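3.2 Collecting demonstrations in the home

We wanted our demonstrations to come from rooms that people live in, so most of the Skaria set was recorded in bedrooms — on beds, blankets and whatever happened to be lying there. Each session used a pair of hand-held grippers, and the person giving the demonstration was free to pick up small things in any order that felt natural to them. We asked for 50 grasps per session and kept going until a home had given us 300, with a good long rest whenever somebody's wrist got tired.

Soft things turned out to deserve more care than we had first given them. A plush toy gives way under the pads, and a quilt will happily shift along with whatever is being lifted from it, so we trimmed each recording by hand in Bedis before any training was done. Figure 9 shows a grasp of this kind, with a fuzzy white plush piece between the blue pads and tangerines, hair accessories and snack packets spread over the red quilt.

Figure 9. Hand-held grasping on a bed, Skaria set. 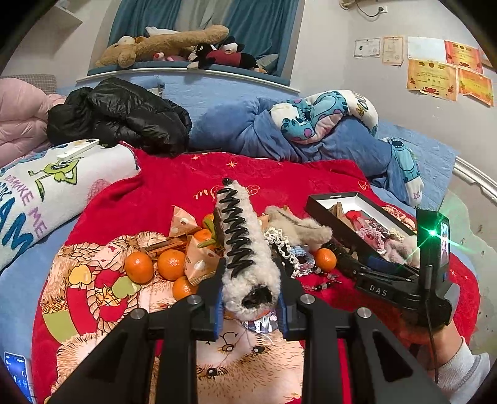
Why show the task with a hand-held gripper and not by remote control?
People feel the object push back through the handle, so they slow down and squeeze gently without having to be taught.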